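The Table Comes First: Cleiton Furtado on Desks That Get Cleared

Cleiton Furtado has been helping people sort out their desks for long enough that he can talk about mouse pads for a quarter of an hour, and I mean that as high praise. We met on a Wednesday at Droltside, the shared workrooms where he runs his tidy-desk mornings, and he started in before I had my coat off.

"People buy things," he said. "They buy trays, they buy little drawers, they buy a stand for the stand. And I love a good tray! But first I want to see the table."

His method is simple enough to try tonight. Everything you work with gets closed, stacked or put on top of something it belongs with. A laptop that isn't being used is shut. Books go in a stack. The mouse lives on its pad, and the pad lives next to the laptop, so the two can be found together in the morning with your eyes half open.

"The pad is a parking spot," Furtado said. "I have had grown adults laugh at me for saying this, and then they write to me in July and say, okay, the parking spot works."

He times his sessions at 30 minutes, and he is strict about it. The first 10 go to looking. You aren't allowed to touch anything, which I found much harder than it sounds — my hand kept drifting toward a pen. He wants you to say out loud which things you used today and which ones are only visiting. Every table has visitors, he says, and they tend to come from the kitchen.

"A cup, a spoon, a pair of tongs. I don't get upset. Somebody was in the middle of something and set it down. It just needs to go home before you sit."

I asked what he thinks a finished table ought to look like, and whether it should be bare. He made a face.

"No, no, no. Bare is for showrooms. I want a laptop, I want something to read, I want a mouse I can reach. Give me a big brown table with those on it and I'm happy all day." 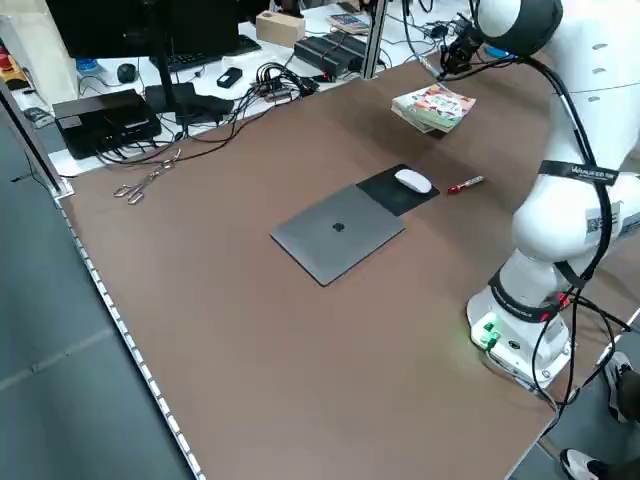
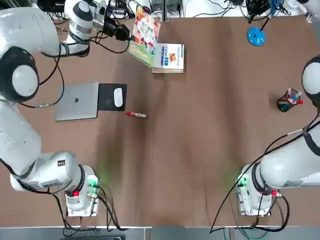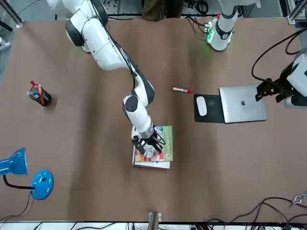
A closed laptop, with the mouse on its pad beside it.

Shutting the laptop every time is the part Nahom Ejigu has never come around to, and he told me he leaves his open all day because he would lose his place otherwise, though he did concede that the parking spot had won him over and that he hadn't gone hunting for his mouse in weeks.

Furtado was delighted when I passed this along. "Good! Let him leave it open. At night, though, closed. We can argue about the daytime."

We got onto books next, a subject on which he has very strong feelings. He likes a stack kept low, with the one you're reading on top, and he likes a bright cover. A colorful book on a plain table cheers him up, he says, and he would take that over a desk ornament any day. Once a book has sat at the bottom through two tidying sessions, it goes back to the shelf.

And markers? I had a feeling he would have a rule for markers, and he did.

"Cap on, lying down, next to where your hand goes. One marker. If you need a second color, get up and get it, and then take it back. I know how that sounds, but try it for a week!"

I have been trying it. My own desk is still a work in progress (there was a spoon on it this morning), but the mouse is parked, the books are stacked, and I have gotten up for the blue marker twice since lunch.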